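Week 6 notes: working rules for the two-arm bench

Welcome back! Last week was all theory, so today we get to the part I love most: the habits that make a shared cell pleasant to work in. Most of these come from the Plodari lab manual, with my own additions after a few years of teaching on it.

Before power-on
Walk around the bench first. Check that each base mount is tight on the rail and follow every cable by hand from base to wrist. A cable needs enough slack for the full reach of the arm, but a loop that can catch on the other arm will ruin your afternoon. Say "powering up" out loud and wait for an answer.

Speed
New routines run at 60 mm/s until they have finished 8 clean cycles in a row. After that you may go up to 400 mm/s, and no higher in this course. Yes, it feels slow! Use the time to watch the joints, especially the elbows, which swing wider than beginners expect.

Shared space
Only one arm enters the middle zone at a time. The other holds at its wait pose, gripper open, until the zone flag clears. Write the flag into your code before you write any motion.

Dish tasks
Grip plates by the rim and lift a little before moving sideways, so the edge comes free of the rack wires. 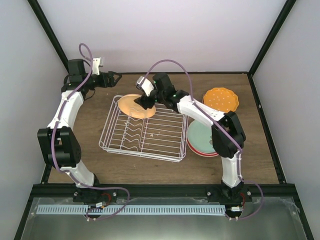
Set your grip force for the lightest plate in the set and work up from there. If a plate slips, stop, log it on the Virstead sheet and reset by hand with both arms disabled. Never reach in during a pause, because a paused arm can start again.

For next time: read section 4 of the manual and bring your zone flag code, even if it's a mess.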